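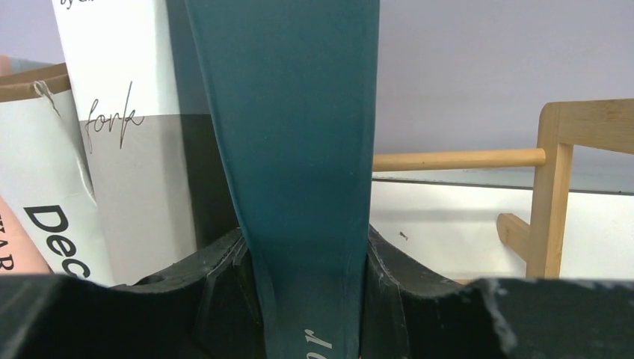 La biblioteca de Prullville abrirá también por la noche

La biblioteca municipal de Prullville tendrá desde junio un horario más largo. Los martes cerrará a las 23 horas, y no a las siete de la tarde como hasta ahora. La medida fue aprobada después de una consulta en la que participaron 699 vecinos del barrio de Toltlow y del centro.

Según explicó Kevser Gökçe, directora de la biblioteca, la petición más repetida fue la de las personas que trabajan por turnos. «Muchos lectores llegaban a la puerta cuando ya estábamos cerrando», dijo. El préstamo será de 15 días, igual que antes, pero ahora se podrá renovar por teléfono.
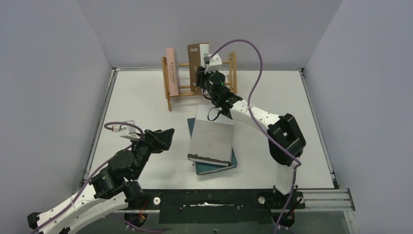 Libros de pie en un estante pequeño de madera clara.

La sala infantil mantiene su horario de siempre. La sala de lectura del primer piso - la que da a la calle Bozkurt - quedará abierta hasta el final, con dos empleados en el mostrador. El café de la planta baja cerrará antes, a las nueve.

El grupo de lectura que dirige Marthinus Van der Merwe se pasará al nuevo horario y empezará con una novela corta, todavía por elegir. Para participar es necesario inscribirse en el mostrador o por correo. La inscripción es gratuita, y hay casi 23 plazas libres.

La compañía de autobuses Trukdale confirmó que la línea 2 hará un último viaje desde la plaza después del cierre. Los horarios de ese servicio se publicarán en las paradas.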